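Flindstead | Jan 25, 2026 | When Emiko Matsuda became president of the Okabe Mitigation Bankers Association in July, she inherited 2 unfinished reports and a long list of member complaints.

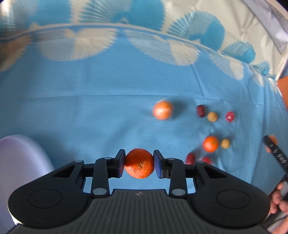
Most complaints concern permit delays. Isamu Tanabe of Temwood has waited three years for approval of a wetland site of roughly 1,000 acres. "The rules are fine for me," he says. "I only want to know the date."

Matsuda has asked Kevin Brophy to collect the waiting times from all members, so the regulators can see them in one table.

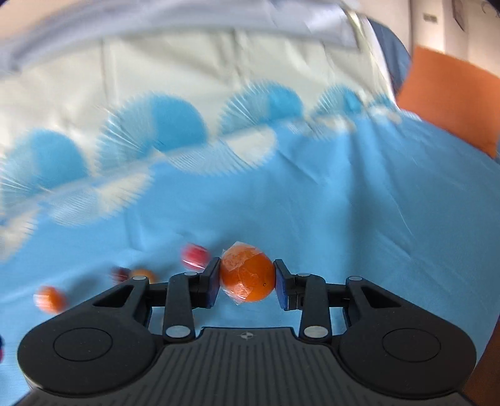

Prapai Khunthong, who leads the policy group, would like to publish the table before the spring meeting. Matsuda prefers to show it to the agency first.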